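Two Arms, One Budget: Equipment Planning for the Bench Cell
Project report, spring term
Othmane Abdelaziz and Amr Metwally
Submitted Thursday, March 30, 2023

1. What we were asked to do

The assignment was to plan and price a two-arm work cell for small packing and sorting tasks, using the arms the department already owns. We were told the arms were the expensive part and that everything else would be "odds and ends." This report is mostly a history of the odds and ends.

Our starting budget was $1264. It had been set in December, before either of us had joined the project, and we never found out what it was based on. Our best guess is that somebody added up a shopping list and then lost the list.

2. First plan

The first plan was written in one evening and it shows. We went through the Gondex catalog and put down whatever had the word "robotic" in front of it. A fixture plate, a parts feeder, a set of quick-change fingers, a cable guide. The total passed our budget somewhere on page one and kept going.

Othmane's position was that we should ask for more money. Amr's position was that we should look at what the tasks needed and buy that. We asked for more money. The answer came back in 2 words, the second of which was "no," so we did it Amr's way.

3. Second plan

We split everything into three groups: things the arms hold, things the arms work around, and things that stop us from breaking the first two. The largest single item was spare gripper fingers from Dahlgren at $513 for the set. We argued over this for a week. It is a lot to pay for something you hope stays in a drawer, but the lead time is long and one cracked finger would have ended the semester.

For the objects themselves we dropped the catalog completely. A plain rack, a cardboard box and a roll of tape ask quite a lot of a gripper. The rack has thin rods and narrow gaps, the box has thin walls, and the tape has a hole in the middle that can be used or missed. Fixtures and test objects together came to $106, and most of that was fixtures.

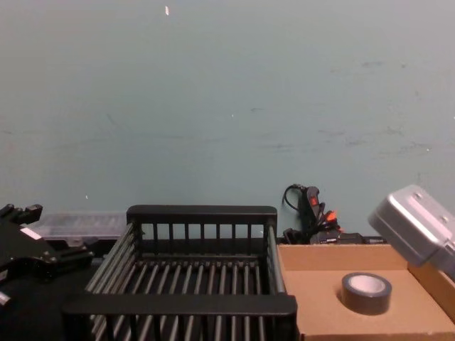 Amr Metwally wants it on record that the cheap objects were the right call but the reasoning in the paragraph before is too kind to us. We did not choose them for their gripping properties, he writes. We chose them because we were down to the last part of the budget, and then we noticed the properties. He would also like future groups to put a line in for replacements, as cardboard has opinions about being squeezed and we planned for exactly one box.

Both points are fair. The replacement line has been added to the recommended budget in Section 5.

4. Things we forgot

Shipping. We priced every part and did not price moving any of them from Dernelthorpe, where the Dahlgren warehouse is, to us. It came out of the money for cable management, and our cable management now consists of pushing the cables toward the wall.

Bench space. Two arms facing the same patch of table need more room than two arms on a spreadsheet. The cell in our drawing assumed the longer bench in the Minton building. We got the other one. Rack and box have to sit side by side between the arms, and any third object needs a discussion.

Power. See bench space.

5. Recommendations for the next group

Measure the bench before drawing the cell. Get the shipping quote in writing. Order spares in the first week. Buy boxes in multiples, and keep some money back until the arms have been run on the real objects, as our list changed more in two afternoons of testing than in a month of planning.

The revised budget sheet is in Appendix A. Appendix B is the first plan, kept as a warning.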